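Brurwood publishes gripper comparison on two-arm table-clearing bench

Results cover two finger sets, two controllers and 218 logged runs
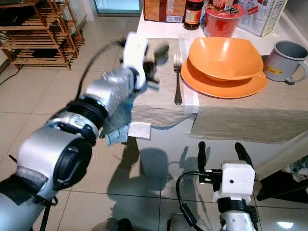

Dernier Press Office

MELTCOMBE, September. Brurwood has released the results of a comparison of parallel grippers and arm controllers carried out at its Meltcombe test rooms. The work was done on a two-arm bench and used household objects in place of machined test blocks. The full run log and the settings files are available on request from Tuesday.

The comparison covered two finger sets, designated Ko 2 and Ko 6, mounted on the same white gripper housing. Ko 2 is a short, stiff finger with a flat pad. Ko 6 is longer and has a compliant pad that bends along its length under load. Each set was run with the standard Brurwood arm controller and again with a revised controller that closes the fingers under force control in the last part of the stroke.

Tests took place at a white table laid with beige linen cloths, a paper napkin, a dinner fork, an orange bowl on a larger orange plate, and a grey metal mug with a handle. Packaged goods were kept along the back edge, among them a red instant noodle cup, a dark glass sauce bottle and printed cardboard boxes. The two arms worked from the near side. Soft items were included on purpose, as earlier Brurwood tests used rigid parts only and gave little information on cloth.

A run was recorded as complete when the named object had been lifted clear of the table, held through a fixed transfer and set down inside a marked area. Runs in which a second object was displaced were logged separately. The operator did not correct the arm position once the fingers had started to close.

On rigid objects the two finger sets gave similar results. Ko 2 held the mug by its handle with less rotation during transfer. The fork was the most difficult rigid object for both sets. Ko 6 tended to ride over it when the approach was low, and Ko 2 needed the fork to lie close to the expected angle. Neither finger set could reliably lift the bowl without moving the plate under it, and the bowl runs are reported in full with no result withheld.

On cloth the difference was larger. Ko 6 gathered a fold of fabric at the first attempt more often than Ko 2 and released it more cleanly. Ko 2 frequently closed on the table surface instead. The loose weave of the linen also caught on the lower corner of the Ko 2 pad, and a rounded corner will be fitted to the next batch.

The revised controller reduced the peak closing force with both finger sets. The gain was greatest on paper and thin packaging. It had no useful effect on the metal mug, where the standard controller was already adequate, and it lengthened the time taken for each grasp. Users who handle only rigid goods are advised to stay with the standard controller.

Cable routing was reviewed at the same time. An external cable loop from the middle of the arm to the wrist was retained for all runs. The loop must be long enough to allow full wrist rotation, and the settings files give the lengths used. A shorter loop was tried at the start of the programme and withdrawn after it limited the reach towards the back of the table.

Camera position was held constant throughout and was not part of the comparison. A separate test of wrist and head cameras is planned on the same bench. The effect of glossy surfaces, including glazed dishes and floor tiles, will be examined in that work.

A wear test of the Ko 6 pad has also begun. Each pad will be cycled 2,000 times against linen and then measured for loss of thickness and grip. Results will be issued as a supplement to the present report.

Ko 2 and Ko 6 fingers fit existing Brurwood housings without an adaptor. The revised controller is supplied as a software update and requires a restart of the arm. Previous settings are kept and can be restored from the service menu.

About Brurwood
Brurwood designs and tests grippers, arm controllers and related fittings for light handling work. Its test rooms are in Meltcombe.

Media enquiries
Dernier Press Office, on behalf of Brurwood. Requests for the run log should state the housing type and controller version in use.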